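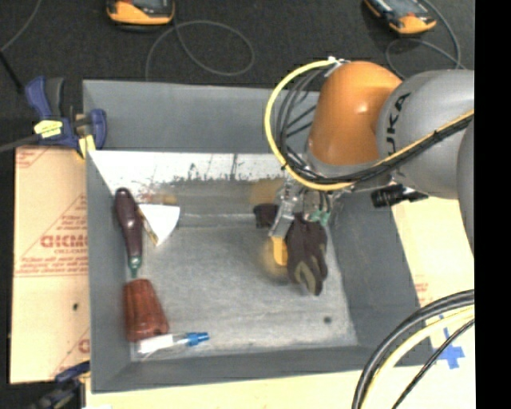 Llevaba meses queriendo poner orden en lo que yo llamo «la bandeja de todo», ese sitio donde acaba lo que usas un rato y sueltas sin pensar. Seguro que tienes una. En la mía conviven un destornillador de mango granate, un tubito de plástico transparente con tapa azul, un guante de trabajo marrón oscuro y hasta un trozo triangular de papel blanco. Te cuento cómo la ordeno yo, que tardo unos 20 minutos y me ahorro muchísimos paseos buscando cosas.

Lo que necesitas
Una bandeja con bordes (si las paredes van inclinadas, mejor, que se mete bien la mano), un trapo, un lápiz y dos sargentos. Yo compré los míos en Rivadeneyra y siguen como el primer día.

Paso 1. Sujeta la bandeja
Antes de tocar nada, pon un sargento en cada esquina del mismo lado y aprieta sin pasarte — si la madera cruje, afloja un poco. Parece una tontería, pero una bandeja que baila te desordena todo otra vez.

Paso 2. Vacía y limpia
Saca todo, todo. Pasa el trapo seco y luego apenas húmedo, y déjala secar mientras revisas las piezas. Los papeles sueltos, a la basura, salvo que tengan medidas apuntadas (yo tiré una vez las de una estantería entera, ¡qué rabia!).

Paso 3. Lo largo, contra la pared
Los destornilladores van pegados al lado izquierdo y con la punta hacia ti. Si eres zurdo, al revés. Socorro Ccori, que me enseñó casi todo lo que sé de taller, los pone a la derecha y no hay quien la convenza.

Paso 4. Lo que rueda, abajo
Tubitos, conos y tapones se quedan en la parte baja, tumbados y juntos. Cierra bien las tapas antes.

Paso 5. Los guantes, al final
Sacúdelos, estira los dedos y déjalos encima, en la mitad que quede libre. Si están húmedos, cuélgalos primero.

Yo repaso la bandeja los viernes no, que se me olvida: lo hago cada vez que termino un trabajo.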